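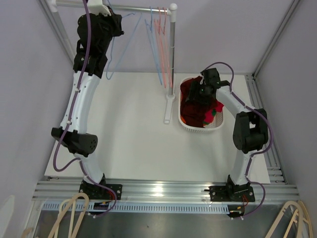 Research > Automation > Interviews

Thursday, May 28, 2020
By the Dirnus editorial office

Laundry remains one of the harder household chores to hand over to a machine, according to the head of the domestic tasks program at Fellex. In an interview with Dirnus, the program head described progress as "real, but slower than the public has been led to expect."

The program uses two-armed cells to study sorting, hanging and folding. "A garment in a basket has no fixed shape," the program head said. "The arm may take hold of one shirt and bring up 2 others with it."

Hangers present a separate difficulty. Thin wire ones hang close together on the bar, and a gripper must part them before a garment can be put on. The Sarent trial, held earlier in May, set 505 hanging attempts over 11 days. Almost 20 percent were stopped by an operator.

Asked when such equipment might enter homes, the program head declined to name a year. "Commercial laundries will come first. They can arrange the room to suit the machine."

Comments

Sorrentino: Does the figure include shirts with buttons?

foldedtwice: My dryer still eats socks. Start there.

M. from the laundromat: We would try one for towels only.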